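How a Football Team Starts Its Season

A football season starts long before the first game. At the fictional-sounding hour of 6 a.m., many high school teams are already lifting weights. For an explainer, though, the useful place to begin is the rule book.The rule book sets the size of the field, the number of players, and the way a team keeps the ball.

The field

A football field is 100 yards long between the two goal lines. At each end there is an end zone, 10 yards deep. White lines cross the field every five yards. Short marks called hash marks show the single yards between them.

Each team puts 11 players on the field at a time. The team with the ball is the offense. The other team is the defense.

What a down is

A down is one try at moving the ball. It begins with the snap, when the center passes the ball back between his legs, usually to the quarterback. It ends when the ball carrier is tackled, when he steps out of bounds, when a pass hits the ground, or when a team scores.

The offense gets four downs to move the ball 10 yards. If it does, it earns a new set of four. If it does not, the other team takes over where the ball stopped.
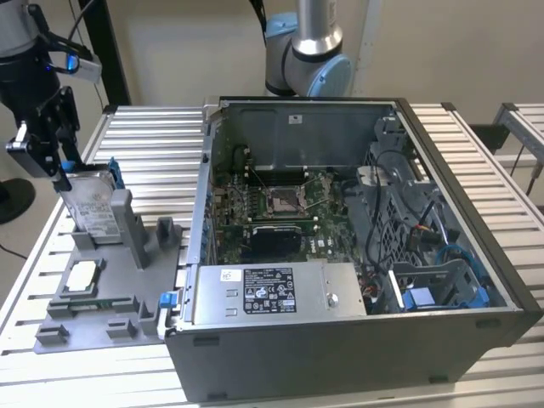
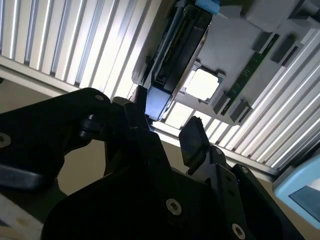
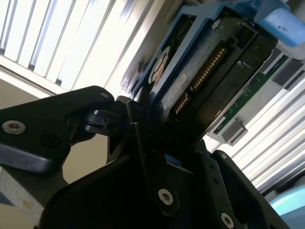
Reading the numbers

Announcers say things like "second and seven." The first number is the down. The second is how many yards are still needed. Suppose Ovlow has the ball against Susero. On first and 10, the Ovlow runner gains three yards. Ten minus three is seven, so the next play is second and seven. A loss works the other way - if Ovlow now goes back 2 yards, it is third and nine.

Near the end zone there may be fewer than 10 yards left. Then the announcer says "first and goal." The offense must score within its four downs.

Fourth down

On fourth down the coach has three main choices. The team can punt, meaning it kicks the ball far down the field to the other side. It can try a field goal, worth three points, if the goalposts are close enough. Or it can run one more ordinary play.

Say Susero reaches the Ovlow 14-yard line and faces fourth and six. A field goal from there is a short kick, and most coaches would take it.

Words to know

Line of scrimmage: the line across the field where the ball sits before the snap.

Turnover: a change of possession caused by a fumble or an interception.

Chain crew: the people on the sideline who hold the two poles joined by a 10-yard chain. Officials bring the chain onto the field when a first down is too close to judge by eye.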